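Clenside Garment Handling - Folding Station 2
Inspection checklist after stop, with comments
Date of check: 16 October 2023
Checked by: Amarachi Oyelaran
Supplier of arms: Linotent

Reason for check: the right arm did not release the cloth when the open command was sent. The left arm continued its move for a short time and the garment was pulled tight between the two grippers. The operator pressed the stop button. No injury. One shirt has an open seam and was taken out of use.

1. Stop button, operator side
Result: OK
Comment: Pressed three times, with arms standing and with arms in slow motion. Both arms stopped every time. The button is a little stiff to turn back, but this is not a fault.

2. Both arms stop together
Result: NOT OK
Comment: When one gripper gives a fault, the other arm must also stop. In our test with a two-arm hold on a shirt it did not do so until the force limit was reached. This is the main finding of this check.

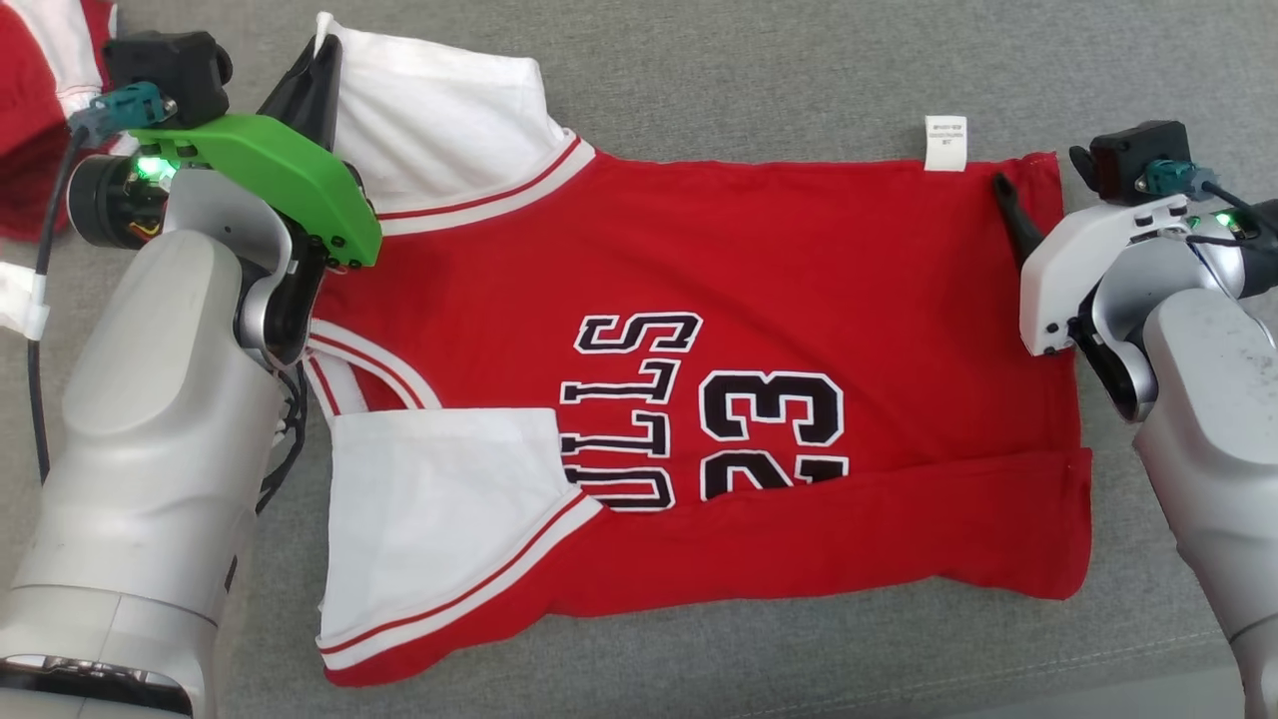

The force limit was set to the value from January, before the finger change. Nobody had written down that it should be changed with the new fingers. I have put it to the lower value and locked the setting with a password. Olaniyan shift leads have the password, the operators do not.

3. Gripper opens on command
Result: OK with remark
Comment: 132 open and close cycles without cloth, no fault. With cloth, 11 cycles, and the right gripper was late in 2 of them. I could not find the cause by looking. The fault log shows "position not reached" both times. Please send the log to Linotent and ask for an answer in writing.

4. Finger tips and screws
Result: OK
Comment: No cracks and no sharp edge that I could feel with a glove. Screws tight on both sides. The service book says the tips should be changed at 4000 cycles, but the counter was put back to zero by mistake, so the real age is not known. I recommend to change them now.

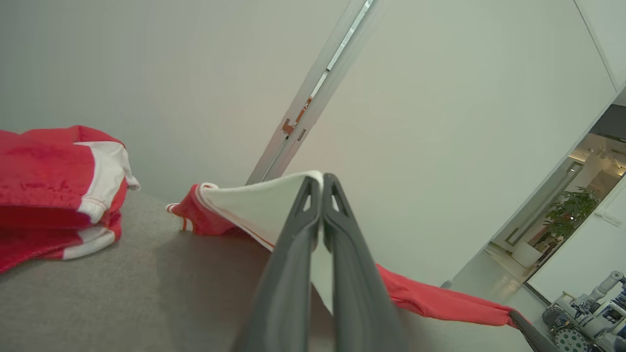
Item 4: finger tips closed on the white part of a red and white garment.

5. Cables
Result: OK
Comment: Cables have enough length in all positions we use. Please look at the ties again at the monthly check - they become loose with time.

6. Floor and walking area
Result: NOT OK
Comment: The yellow tape for the keep-out line is worn on the door side. A visitor can come too near without knowing it. New tape is ordered from Amard. Until it is there, one person must stay at the station when the arms have power.

7. Start position of the arms
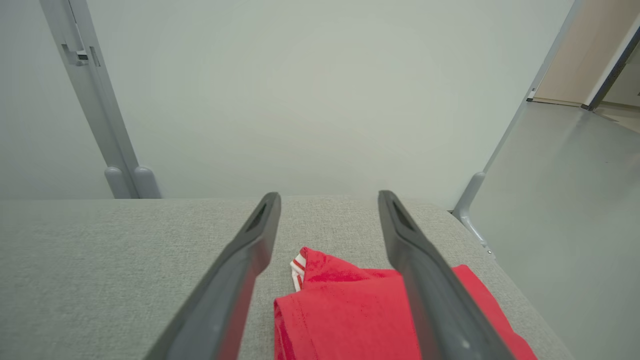
Result: OK with remark
Comment: The restart after a stop must always begin with open fingers and with no cloth held. The operator told me that on the day of the fault the restart was done with the shirt still in the right gripper. For the correct state, look at the gap between the two fingers above the red garment: the tips are apart and the cloth lies on the grey surface. If you see the fingers closed, do not press start. Open them first from the panel, then take the garment away by hand with the power off.

8. Instruction sheet at the station
Result: NOT OK
Comment: The sheet is the old one and says nothing about a garment that is still held. I will write the new text and bring it for signature.

Station may be used: yes, at slow speed only, one arm at a time. Two-arm work stays blocked until item 2 is repaired and checked again.

Open items: 2, 3, 4, 6, 8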